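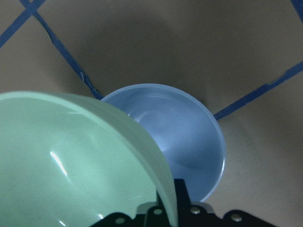

February 20, 2019

Up too late again, blame the Marero single. Leaked onto somebody's stream after midnight and I sat there with one earbud in so I wouldn't wake the house. Played it 8 times. First two I hated it. The chorus doesn't arrive when you want it to, there's this extra half bar of nothing, just a clap, and then in she comes. By the third go I was waiting for the clap.

Called "Nendale". No idea if that's a place or a person. Lyrics no help - something about a bus, something about giving back a coat. Love the coat line. Wrote it on my hand and it's come off on the pillowcase.

Work slow. Had the old Jakab album on in the back room with the volume right down and got told to turn it down further, so basicaly watched the numbers go by on the display. Still reckon side two is the better side. The one with the organ, the one where he forgets the words and hums, then that long daft fade. Nobody fades songs out any more. Miss it.

Lunch, ate standing up. Ya-wen Ko rang about tickets. Flusport are doing the small hall in July, presale tomorrow at 8, limit of 4 each. She wants to go both nights. I said one. She said they're changing the set every night on this tour, I said fine, both. So that's the new tyres put off again.

Do worry about Flusport live though. Last time the drummer was playing to a click and you could tell, everything a bit ironed. And they left out the slow one. Who leaves out the slow one. Ya-wen cried about it in the car, then ate all my chips.

Argument online re: the Marero sleeve. People saying it's lazy, grey square, tiny writing. I like it. Her last one had that awful orange typeface and a horse. Didn't post anything. Typed something, deleted it.

Radio had the single by teatime so not a leak for long. Edited - they've cut the half bar!! The clap goes straight into the chorus and it's just a normal song now. Gutted. Rang Ya-wen to complain and she hadn't heard either version, so sang both down the phone to her. She said she couldn't tell the difference. My singing I suppose.

Tried to work out the chords after. It's 3 chords and then a fourth one in the bridge I can't find, some sort of minor with a note hanging off it. Left hand sore. Bottom string's buzzing again, need to get it looked at, said that in the spring too.

Alarm set for half seven. Card details by the bed. Pasword for the ticket site is on the back of the gas bill - find gas bill.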